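Stilport Chocolate Tasting Circle
Minutes of the ordinary meeting, 12/14/06

Present: 17 members, 2 guests. Quorum met.
Apologies: received from three members and recorded in the attendance book.

1. Minutes of the previous meeting

Taken as read. One correction: under item 6 the roast temperature for the Kurel sample was given in Fahrenheit without a unit. The unit is to be added. Approved as corrected.

2. Matters arising

2.1 Palate cleansers. Plain crackers were trialled last time in place of bread. Members found the salt level too high and the crumb persistent. Agreed to return to unsalted white bread, crusts removed, with still water at room temperature.

2.2 Score sheets. The revised sheet now has separate lines for snap, melt, aroma, first flavour, development and finish. The old combined "texture" line has been dropped. Sheets printed before the change are to be used up as scrap.

2.3 Storage box. The box was checked before the meeting. The thermometer inside read 16 degrees Celsius. Two bars from the spring purchase showed fat bloom on the underside and were withdrawn from scoring. They may be melted down for the baking table.

3. Blind tasting: plain bars, 70 to 75 per cent

Four bars were served, broken into pieces of equal weight and presented on numbered saucers. The order was drawn by lot. Makers were not revealed until all sheets had been handed in.

Sample 1. Dark brown with a red cast, even gloss. Clean snap. Aroma of raisin and damp wood. First flavour sour, close to redcurrant, giving way to a mild nuttiness. Several members noted a drying effect on the sides of the tongue after the second piece. Finish medium length. Mean score 6.9.

Sample 2. Very dark, slightly dull on the upper face. Softer snap than the others. Aroma weak until the piece was warmed between the fingers, then smoke and malt. Flavour flat in the middle. Two members recorded a rubbery note, which others could not find on a second piece. Mean score 5.2.

Sample 3. Mid brown, high gloss. Sharp snap. Aroma of honey and dried apricot. Melt slow but smooth. Flavour developed in two stages, with cream and caramel first and a light black tea bitterness after. Long finish. Mean score 8.1, the highest of the evening.

Sample 4. Mid to dark brown. Snap good. Aroma strongly of vanilla. Sweetness judged too high for the stated cocoa content. Melt slightly waxy. No fault found, but little of interest. Mean score 6.0.

The key was then read out:
1: Karagiannis, 72 per cent, Madagascar beans
2: Kurel, 75 per cent, origin not stated
3: Bremska, 70 per cent, Ecuador beans
4: Karagiannis, 70 per cent, house blend

3.1 Discussion. It was pointed out that the Bremska bar had scored only 6.4 when tasted in March. The present bar came from a different batch and carried a later best-before date. The March sheets are on file and will be compared line by line. It was also noted that in March the bar was served fourth, after a heavily smoked sample, and that position in the order may account for part of the gap.

3.2 The meeting discussed whether added vanilla should be marked down as such. One view was that vanilla hides the bean and should cost a fixed mark. The other was that the sheet should record what is tasted and leave the recipe out of it. Agreed by 11 to 5, one abstaining, to make no fixed deduction. The word "vanilla" may be entered under aroma in the usual way.

3.3 The rubbery note in Sample 2 was discussed further. It was suggested that it may come from the drying stage, where beans are left too close to a fire. The meeting had no information on how Kurel dries or buys its beans. Agreed to write to the firm and ask.

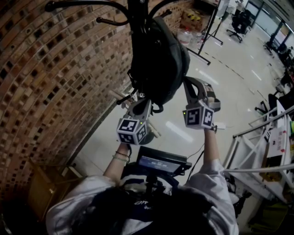 Backpack on the coat rack.

4. Tempering trial

4.1 Report received on the home tempering trial. A batch of 1189 grams of 70 per cent couverture was melted to 48 degrees, cooled on a slab to 28 and brought back to 31.5. Moulded bars were left for 20 minutes at 14 degrees before release.

4.2 A control batch of 249 grams was melted and poured without tempering. It took more than two hours to set, released badly from the mould and showed streaks by the following morning.

4.3 Bars from the main batch were passed round. Gloss was rated good on the moulded face and fair on the back. Air bubbles were present in the corners of most bars. The mould had been tapped on the worktop after filling, but it was thought this had been left too late, with the surface already thickening.

4.4 Agreed to repeat the trial with the mould warmed to 26 degrees before filling. The same couverture is to be used so that results can be compared. The probe thermometer should be checked in iced water beforehand, as it read 0.8 of a degree high last year.

5. Filled bars

5.1 A short open tasting was held of two filled bars, one with salted butter caramel and one with hazelnut paste. No scores were taken.

5.2 Caramel: filling too runny to hold when the bar was broken. Salt even. Shell thin at the corners and leaking in one case.

5.3 Hazelnut: paste coarse but pleasant, with a good roast. Some oil had moved into the shell, leaving it soft. Members asked how long the bar had been kept. The wrapper had been thrown away, so this could not be answered. Wrappers are to be kept in future until the minutes have been approved.

5.4 It was proposed that filled bars be scored on a sheet of their own. The present sheet gives no place for the ratio of shell to filling, or for leakage. A draft is to be brought to the next meeting.

6. Purchases and accounts

6.1 Spending since the last meeting was within the sum allowed. Receipts were shown for bars, bread and saucer labels.

6.2 The price of the Bremska bar has gone up. At the new price a full tasting set for 20 people needs five bars in place of the six bought before, provided pieces are cut to 5 grams. Agreed to cut to 5 grams for all bars, so that no maker has an advantage through piece size.

6.3 A request to buy a small melanger was put off. The meeting wished to see figures for noise, running time and minimum load. A machine that must run for 48 hours cannot be left on in the present room overnight under the terms of hire.

6.4 Subscriptions remain unchanged for the coming year.

7. Library

7.1 The booklet on cocoa fermentation has been returned. Pages 31 to 34 are stained but legible.

7.2 The flavour wheel poster is to be laminated. The present copy has a fold through the "floral" section and the smaller words can no longer be read.

8. Plan for the next tasting

8.1 Subject: milk chocolate with a cocoa content of 40 per cent or more. Karagiannis and Bremska both list a suitable bar. Kurel does not make one at present.

8.2 A repeat of today's Sample 3 will be put in unannounced at one of the next tastings as a check on scoring. The position in the order is to be left to the person preparing the saucers and noted in a sealed envelope.

8.3 Members are reminded not to wear scent or hand cream, and to avoid coffee for one hour before the start.

9. Any other business

9.1 A member asked whether the scores could be put on the website by bar as well as by meeting. Possible, but the older sheets use the combined texture line and the totals do not match. Agreed to list by bar from this meeting onward only.

9.2 The room was rather warm during the second half. Samples 3 and 4 may have been softer than Samples 1 and 2 as a result. Room temperature is to be taken at the start and at the end of each tasting and written on the cover sheet.

9.3 Saucers: one chipped, to be replaced.

Actions
Compare the March and present sheets for Bremska 70 per cent
Write to Kurel about bean drying
Repeat tempering trial with warmed mould
Draft score sheet for filled bars
Obtain melanger figures
Laminate flavour wheel
Second room thermometer to be bought

Meeting closed at 9.40 pm.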